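Hirnen Bench Automation Forum > Setup, Care and Repair > Two-handed cells

Thread: Left hand creeps toward whatever is next to it

lramalho_cell
Posts: 667

Back again with the same cell and a fresh complaint. For those who missed my November thread (lucky you), this is the two-arm bench with black hands, left one coming in from the far side of the table, right one from the right. We run everything in the simulator first and then on the real table, and the two are supposed to agree. They mostly do, the way relatives mostly do.

The problem: when the left hand closes, the fingertip ends up 8 mm closer to the neighboring object than the taught point says. Same in the sim as on the bench. I have re-zeroed the fingers, re-taught the point, reloaded the hand file and used some language. It is still 8 mm.

Controller is the Brendeo, stock settings apart from the speed, which I dropped to 400. Hands are set up from the Urkuvar sheet.

Ktjoa
Member

If the sim does it too, put the screwdriver down. A simulator has no worn tendons and no loose wrist bolts. Your error is in a number somewhere. Post a render with the hand at the taught point.

lramalho_cell

Fine. I had already had the wrist plate off twice by then, so thank you for the timing. Render from this morning, left hand by the green container, right hand parked.

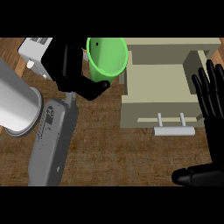

Laurinda Ramalho

You can see the fingertip close to the base of the green one. It should be standing well off it at this stage. The appliance, the cabinet with the drawer and the rest are where the layout file says they are, I checked those by hand against the file, one at a time, with coffee.

Ktjoa
Member

Thanks. Two things to look at. The fingers are already bent at that point, so are you teaching to the wrist or to the fingertip? And if it's the fingertip, is it the open fingertip or the bent one? The Urkuvar sheet gives the offset for a straight finger. Bend it and the pad goes somewhere else, and your controller will go on believing the sheet.

lramalho_cell

Fingertip. The sheet does not say which. It says "reference tip" and has a drawing that could be a finger or a parsnip.

itz_aguirre
Posts: 400

I'm going to disagree with Khairul here. We had a creep like that on our cell in Cuevas and it was the table frame. Somebody had measured the left arm's base from the edge of the wood and the right arm's from the bolt pattern. Everything on one side of the table was off by the same amount and the other side was perfect. Check that before you go rewriting hand files, because once you fudge a hand file you will forget you did it and curse yourself in spring.

Ktjoa
Member

A base error would show when the hand is open too. She said it happens when it closes.

itz_aguirre

She said it ENDS UP there when it closes. Did anyone measure it open?

lramalho_cell

Anyone did not. Give me an hour.

Nayeli M.
Moderator

While she's off measuring: Laurinda, that right thumb. Do you park it stretched out like that every time? It reaches a long way in over the table below the drawer handle. I'd want it tucked in before the left arm does anything ambitious. We bent a thumb link on ours that way and the replacement took longer to arrive than the cell took to build.

getse_robles

Strongly against tucking it. Every extra fold is one more move on the thumb joint, and on these hands the thumb joint is the first thing to go sloppy. Park the whole arm farther back and leave the thumb alone.

Nayeli M.
Moderator

Then you lose the reach to the drawer and the cycle gets slower.

getse_robles

So it gets slower. She's running at 400, I don't think she's late for a train.

lramalho_cell

I can hear you both.

Measurements. Open hand, left arm, three spots on the table: dead on, every one. Bent hand, same spots: 8 mm over, always in the direction the fingers curl. Sorry Itzel. I did check the bases while I was down there and both are taken from the bolt pattern, so your ghost has not followed me home.

itz_aguirre

I withdraw the frame. I do not withdraw the warning about the hand file.

Ktjoa
Member

Then do it properly. Leave the stock file alone and save a second tool under its own name, bent tip, with the offset measured at the grip you really use. Switch to it before the approach and switch back on the way out. Load it in the sim first and run the whole approach there, then do the bench slowly with a thumb of your own on the stop button.

If you use more than one grip you need a tool for each. Yes, it's tedious.

lramalho_cell

Done, 23rd December, and I would like it noted what I was supposed to be doing instead. Second tool is called LEFT_BENT. Error in the sim is gone. On the bench I get under a millimeter, and I'm blaming my ruler for that part.

I've also moved the right arm's park position back a bit and left the thumb as it was. Nayeli, I'll send you the bill if it bends.

Nayeli M.
Moderator

Send it to Getsemaní. Marking this solved. If anyone has a readable copy of the Urkuvar drawing, please put it in the files section.

getse_robles

Mine has the parsnip too.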